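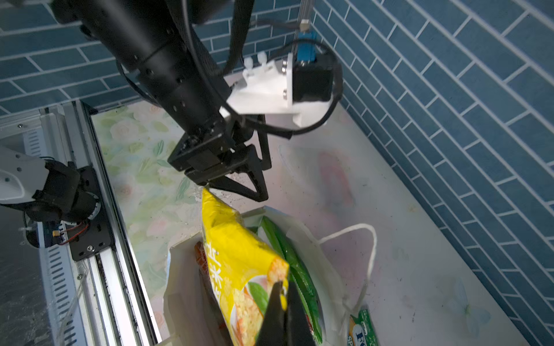

How to defrost and sort out a chest freezer in one morning

Quick one today, kids have a thing at noon. Four people asked for this after the last post so writing it down before I forget the order again.

Works for chest freezers and for uprights, the manual defrost kind. Frost-free ones you can skip to the sorting part.

When to do it

When the ice on the walls is thicker than your finger. Or when the lid doesn't sit flat. Mine gets done in February, garage is cold, food keeps better outside the freezer while you work. Sunday morning, start at eight, done by lunch. Don't do it in July. I did it in July once. Lost a whole salmon.

Eat it down first. Two weeks before, stop buying frozen anything. Don't go to Pillai on the way home "just for peas". The less there is in there the faster this goes.

What you need

Coolers, as many as you can borrow
Old towels, more than you think
Shallow pan or baking tray
Big pot of hot water, then another one
Plastic scraper – a dough scraper is fine, NOT metal
Baking soda
Masking tape and a marker
Notebook or just a sheet of paper
Flat bins or cardboard boxes that fit inside

For bins I use the Zikex ones with holes in the sides. Cardboard works too, it just goes soft after a year. Measure your freezer at the bottom first, not the top. There's a step in the bottom where the compressor sits and I bought the wrong size, twice.

Step 1. Empty it

Ice packs in the freezer the night before. In the morning line up the coolers, meat and fish in one, vegetables and fruit in one, bread and leftovers in the last. Pack tight. Full cooler stays cold way longer than a half empty one. Blanket over the top, lids shut, leave them alone. Every time you peek you're warming it up.

No coolers – laundry basket lined with a quilt, food in the middle, fold the quilt over. My mother did it like this for years. Fine for an hour or 2 if the garage is cold. I wouldn't do it with chicken.

Step 2. Unplug

Unplug at the wall. Not just the dial turned to zero. Find the drain plug, usualy low on the front or side, and put the baking tray under it. Some have a plug inside as well, take both out. If yours has no drain you'll be bailing with a cup and towels. Annoying but ok.

Towels along the front edge on the floor before you start melting. Not after.

Step 3. Melt the ice

Pot of hot water on a folded towel on the bottom of the freezer, close the lid. Fifteen minutes. Swap for a fresh one. After the second pot big sheets start letting go and you can lift them off with your hands.

Scraper only for pieces that are already loose. Do not chip. Do not use a knife, a screwdriver, a chisel, any of that. The cooling lines are right behind the wall on a lot of these and if you puncture one the freezer is finished. Farzad Naseri from our street did this with a butter knife! New freezer.

People ask about hair dryers. Mine is 2000 watts and yes it's quicker, but you're standing in meltwater with a thing plugged in the wall. I don't. A plain fan pointed in with the lid open works nearly as well in the second half and you can walk away from it.

Chuck the ice in the yard or the tub. Not down the kitchen sink with all the bits of freezer burned whatever in it.

Step 4. Clean

Two tablespoons baking soda in a quart of warm water. Wipe walls, floor, lid, and the gasket. The gasket matters most. Get in the folds with an old toothbrush. Crumbs in there hold it open a tiny bit and that's where your frost comes from.

Rinse cloth, wipe again with plain water, then dry it. Really dry. Any water you leave is ice again by dinner.

Check the gasket while you're there – close the lid on a strip of paper and pull. Should drag. If it slides right out, try warming that part of the gasket with a hot cloth and pressing it back in shape. Still loose, order a new one, you need the model number off the sticker on the back.

Step 5. Back on

Drain plugs in. (Forgot once. Wondered about the puddle for a week.) Plug in, lid closed, let it run while you sort. Half an hour at least, longer is better if your coolers are holding.

Step 6. Sort the food

Do one cooler at a time. Fast.

Anything you can't identify goes. Anything soft and warm goes, if it's meat or fish don't even think about it. Still has ice crystals in it, it can go back. Bit of freezer burn is safe, just dry, cut it off or use it in soup.

Bags of vegetables that have turned into one solid brick – they've thawed and refrozen at some point, maybe in the car. Texture will be bad. If you know it happened quick, use for soup. If you don't know, toss.

Open bags: fold down, press the air out, tape it or use a clip. I stand them up in the bin like records so you can flip through. Best change I made. Flat piles mean you only ever eat the top one.

Bag sizes, buy what you finish. The 910 gram peas look like a bargain and half of it ends up as snow at the bottom for us. Smaller bags, less waste. Bigger family than ours, ignore me.

Leftovers: freeze flat in a zip bag on a tray, stand them up once hard. Label BEFORE you fill it, the marker won't write on a cold damp bag.

Step 7. Labels and the list

Masking tape on the rim of each bin. Mine say MEAT, FISH, VEG, FRUIT, BREAD, DINNERS. Heavy ones at the bottom, bread on top. Anything you want every week goes in the hanging basket.

Then the list. Sheet of paper taped to the lid, one line per item, tally marks. Take one out, cross one off. Melur Simanjuntak emailed to say she uses a whiteboard on the wall and takes a pic of it before shopping, which is smarter then mine. Tried an app. Never opened it again.

Date on everything. Just month and year.

How long stuff keeps, for quality

Ground meat – four months
Whole chicken – a year
Fatty fish – 2 months, three at a push
Plain vegetables – eight months to a year
Bread – three months
Soup and stew – three months

Those are mine, go by the package if it says something different.

Keeping the frost away

Don't put warm food in. Let it cool in the fridge first.
Don't stand there with the lid up deciding. Check the list, open, grab, close.
Wipe the gasket once a month.
Keep it fairly full. Half empty, put in some jugs of water, leave room at the top for the ice to expand.
If the garage is damp a cheap dehumidifer helps a lot.

Questions from last time

Can I put hot water straight on the ice? Small amounts, yes, near the drain. Don't pour it all over, you'll be mopping for ages.

Salt? No. Rust.

Those defrosting sprays? Haven't tried them. If you have, leave a comment.

How often? Once a year for me. Twice if yours is in the kitchen and gets opened all day.

Ok, got to go. Vacuum sealer post next week if I get to it.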